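Section 5: Setting Up a Shared Phone Plan in the Kisance Account Manager

Before you start

You will need the account number from your Kisance welcome letter, the old phones, the new phones, and the patience of whoever in your household pays the bill. That person is called the Account Holder from here on. Everyone else is a Member, whatever they may think.

Charge every phone to at least 52 percent. The transfer will refuse to begin below that, and it will not say why.

5.1 Adding members

1. Sign in at the Account Manager and choose Lines, then Add a Line.
2. Type the member's name as it appears on their ID. Nicknames are accepted, and will then be printed on every bill until the plan ends.
3. Pick a number to keep or a number to be given. You can't do both, though the page lets you tick both boxes.
4. Press Save. Wait for the green bar. Pressing Save again adds the same person twice, and both of them will be charged.

Note: A plan holds up to 5 lines. A tablet counts as a line if it has its own SIM. A tablet that only uses the home Wi-Fi doesn't, so leave it out.

5.2 Moving numbers to the new phones

1. Label each phone before you touch anything. Masking tape on the back works well. Two black phones look very much alike at 9 p.m.
2. Turn off the screen lock on the old phone.
3. Open Transfer on the new phone and scan the code shown in the Account Manager.
4. Keep the two phones close together until both of them chime.
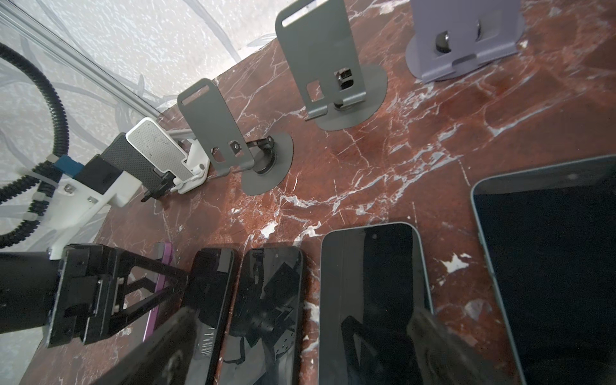
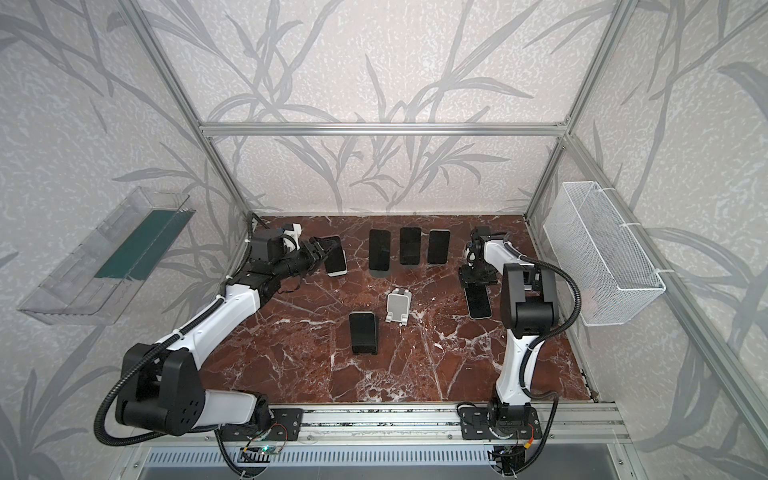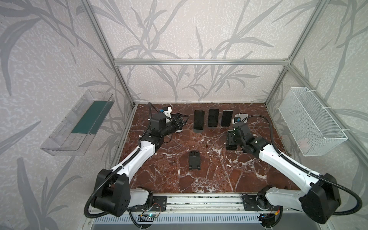
5. Restart the new phone. If it shows No Service, restart it once more. A third restart is good for morale only.
6. Move one line at a time. The page has a Move All button, and we have asked for it to be taken away.

Caution: Don't erase an old phone until its number has made and received a call on the new one. Text messages don't count as proof.

5.3 Sharing data

The plan comes with 82 gigabytes a month, split evenly unless you say otherwise. To change the split, open Data, then Shares, and drag the sliders. When one goes up the rest go down, and each Member gets a message naming who did it. You may want to talk to them first.

To set a warning, choose Alerts and enter an amount in megabytes. We suggest 2000. Lower settings tend to go off during breakfast.

5.4 If something goes wrong

The code won't scan: turn up the brightness on the screen showing it.

Calls go to the wrong person: two lines were swapped in step 3. Open Lines, choose Swap, and apologize to both parties.

The bill shows a stranger: see 5.1, step 2.

For anything else, write to Liliana Vitale at the Gondwood help desk and include your account number. Leave your password out of the message, please. Section 6 covers voicemail.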